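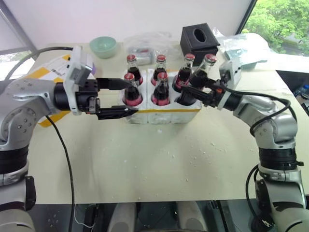 Two-arm bottle cell: setup and condition checklist, with comments
Site: Stostlow, bench by the windows
Filled in by: Miroslava Vondráček
Round: August, before the longer runs

The old form had a tick box for "cell OK". I've taken it out. Mark each line pass, fail or open, and write something beside it.

1. Arms and mounts
Base bolts, both arms: pass. Checked with a wrench, arms powered down.
Joint rings and end caps, by hand for play: pass on the right. Left is open. I can feel a click near the wrist that Rusnák tell us is normal. It may be. I would like that in writing.
Fasteners on links: pass.

2. Cables
Slack at full reach: fail, left arm. The cable hangs in a loop past the table edge, and the only thing keeping it off the base is luck. Velach's drawing shows a clip there. Fit the clip.
Right arm, upper links: pass, though I'd like to see the run again after a week of work.
Connectors seated: pass.

3. Grippers
Jaw pads, wear: pass. The diamond pattern is still sharp.
Jaw pads, clean: fail. There's foam dust in the texture. Cleaning is on the daily sheet and the daily sheet is signed, so either the signature is wrong or one wipe a day isn't enough. Brush first, then a lint-free cloth. No compressed air, it only moves the crumbs into the wrist.
Grip force: open. The setting was carried over from plastic bottles. I don't accept "it hasn't broken one yet" as a test result. 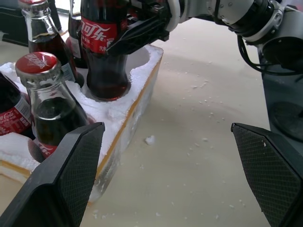 Item 3, jaw pads and bottle holder. Foam specks on the right finger and on the table.

4. Bottle holder
Holder fixed to table: fail. Nothing in the setup notes says how it is held down. If it can shift, the taught positions mean very little.
Condition of foam: fail. The edges are crumbling and shedding flakes. Tape on the side does nothing for the pockets. Nukorari have offered a moulded insert good for 2,000 cycles. Ask them what they count as a cycle before anyone orders it.
Bottles lift straight: open. A bottle tilted in the grip rubs the pocket wall, and I suspect that's where much of the dust comes from. Repeat with the lift slowed down and compare.

5. Wrist cameras
Housings tight: pass.
Lens clean: pass, done at 9 this morning. Check again after lunch.
Calibration: open. The log says "recalibrated, fine" with no numbers. Redo it and write the numbers down.

6. Table and surroundings
Work area clear: fail. Bowl, tissue box, plastic bags and a cardboard box all on the table. If they belong to a task, list them on the task sheet. If they don't, put them away.
Daylight: open. There are windows on both sides, and the software is said to cope with changing light. Run the same pick in the morning and late afternoon before we believe it.

7. Stops
Emergency stop, each arm: pass, 2 presses each.
Stop with a bottle in the grip: open. Test with a plastic bottle of water over a tray.
Restart after stop: pass. Both arms waited for the reset.

To be done before the next round: cable clip, pad cleaning, holder, clear table. Open items stay open until I've seen the result myself.
M.V.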